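3.2 What people keep, and why

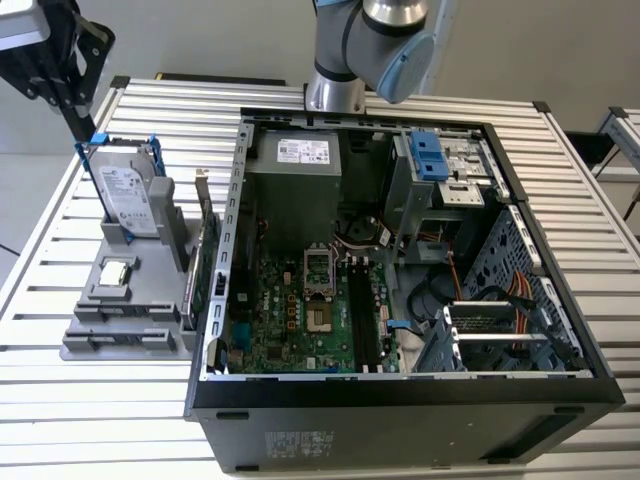 Figure 2. A desktop tower with its side panel off.

I went into the Luden survey expecting to write about furniture. We'd asked 292 households what was sitting in their garage or spare room that they hadn't touched since the previous September, and I'd have bet good money on couches (my own garage has two!). Old computers beat them easily, and most were towers like the one in Figure 2, some of them missing parts in the same way, with no processor in the socket and nothing in the memory slots. People still called them "the computer" and still meant to do something with them.

I find that fascinating, and a bit close to home. When we went back to the Buvden households, seven told us they were holding on for the photos, even though they'd already copied them elsewhere. Others mentioned the cost, or the drive out to the Gika depot, which closes at noon. I've coded both as "effort" in Table 4, though I'm still not sure the colour of feeling is the same. Kwofie was different again, and I'll get to it in 3.3.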